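Primen Club Guide, Section 4: Your First Tabletop Scene
Before you start, finish Section 3 and make sure the simulator opens to a blank floor grid.
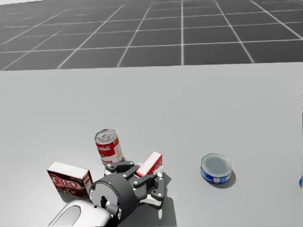 Figure 4-1. The grocery scene with the gripper down among the objects.

Welcome to the fun part! By the end of this section you'll have an arm, a table and a set of groceries to practice on, and you can crash into them as often as you like. All of the club's fall tasks start from this scene, so it pays to get comfortable with it now.

4.1 Load the scene

1. Start Primen and choose Open Scene from the main menu.
2. Pick "grocery_table" from the Cedberg folder. (Skip "grocery_table_old". It still has last year's arm in it.)
3. Wait for the labels to load on the objects. Plain white cans mean the textures are missing; go to 4.4.
4. Press Reset once. The arm goes to its home pose and the objects drop gently onto the table.
5. Type your team name in the Run Name box. Please do this every time!

Note: Everyone on a team should use the same scene seed. For the September practice round it's 2429.

4.2 Move the arm by hand

1. Switch the control panel to Manual.
2. Set the speed slider to 30 percent. You'll be tempted to go faster, and you'll get your chance in Section 6.
3. Use the arrow keys to slide the gripper over the table, and Page Up and Page Down to change its height.
4. Hold Shift with the arrow keys to turn the wrist.
5. Open and close the fingers with the space bar.

Caution: Manual mode has no collision stop. If you drive the fingers into the tabletop, the arm will shake and may throw things clear across the floor grid. It looks spectacular, but the run is spoiled, so press Reset and go again.

4.3 Your first pick

Start with the tuna can. It's short, it sits flat, and it forgives a sloppy approach. The soup can is much taller and tips if one finger touches it before the other, and the JELL-O box likes to spin when you catch it near a corner.

1. Bring the open gripper over the can and line up the fingers on either side of the label.
2. Lower slowly until the pads are below the rim.
3. Close the fingers. Watch the grip force readout and stop at 95.
4. Raise the arm and hold still for a slow count of three.
5. Set the can back down, open the fingers, and save the run.

Got it? Fantastic! Now try the soup can, coming in from a different side each time. Look at the shadows on the table while you work, too. They're a great clue to how high the fingers are, especially when a tall object is blocking your view.

4.4 If something goes wrong

Labels missing: close Primen, run the Dogar texture update, and reopen the scene.
Arm won't move: check that the panel says Manual and that you clicked inside the view window.
Error 146 when saving: your run has no name. See step 5 in 4.1.

Still stuck? Bring your laptop to Blandine Delaunay at the front bench before the club meeting. Scripted picks are covered in Section 5.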